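Courses > Robotics Lab > Handouts > Two-Arm Cell

Print this page
E-mail this page

Handout 3: Working with the two-arm cell
Roscoe Wojcik, Astville
Revised 7/31/23

This handout replaces the one from May. Please read it before your group comes to the lab. The old version had a wrong order of steps for the homing, and two groups followed it exactly, so the mistake was mine.

1. The task

Your program must bring both grippers to the blue bin, one from each side, close on the rims, lift, and put the bin down again at a new angle. In our course we call this the Olska task, after the student team who first wrote it. The lift is low. We do not give points for height.

The starting angle of the bin is free. You should not expect that it stands parallel to the front rail, and at the evaluation I will turn it by hand.
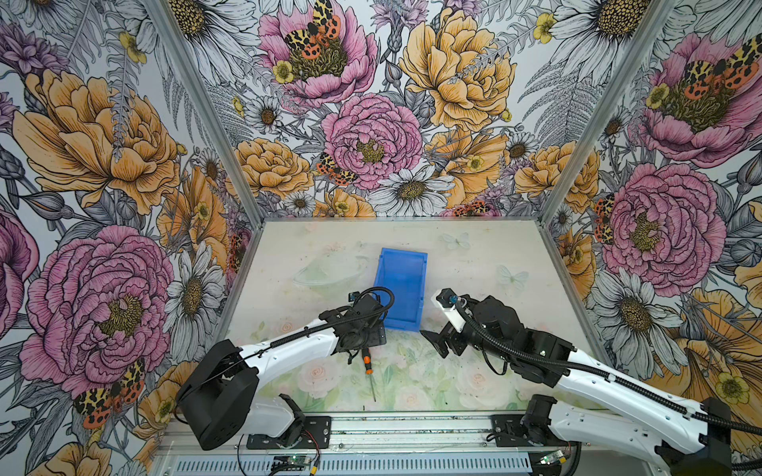
Each arm has its own coordinate frame, with the origin at its base. A point which you measured for the left arm means nothing for the right arm until you transform it. Most errors in the reports from last term came from this place. Write the name of the frame next to every number, also in your private notes.

The order of homing is now: left arm, then right arm, then both grippers open. Do not start the second arm before the first one has stopped.

2. Finding the rim

The Wuvus library gives you color segmentation, and for a blue object it works well enough. Be careful with the threshold. The mat and the walls have flowers in many colors, and a wide threshold will accept parts which do not belong to the bin. Scratched places on the plastic look almost white to the camera, so the contour may have holes. Close them before you fit a line.

Use the overview camera for the rough position and the wrist camera for the last part of the approach. Ferreira's group tried with the overview only. Their mean error was about 7 mm, too much for these fingers.

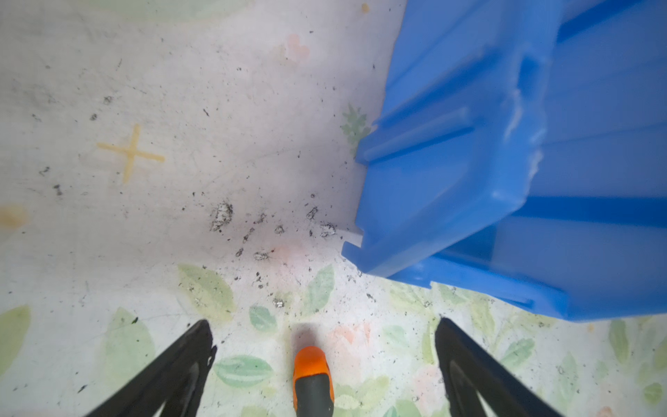

When the line is fitted, move the gripper along its normal and keep the fingers above the mat during the whole approach. If the fit changes strongly between two images, stop and take a new one – do not average them.

Dark specks on the mat can be found as corners by the detector. Filter by size, or wipe the mat before your run.

3. What to hand in

One log file for each arm, with the same clock. The sample log in the course folder has 368 lines and shows the format. Add one page of text where you explain how your program decides that both grippers are ready to lift. A fixed waiting time is accepted, but it gives fewer points than a real check.

Tools go back to the drawer at the end of your session.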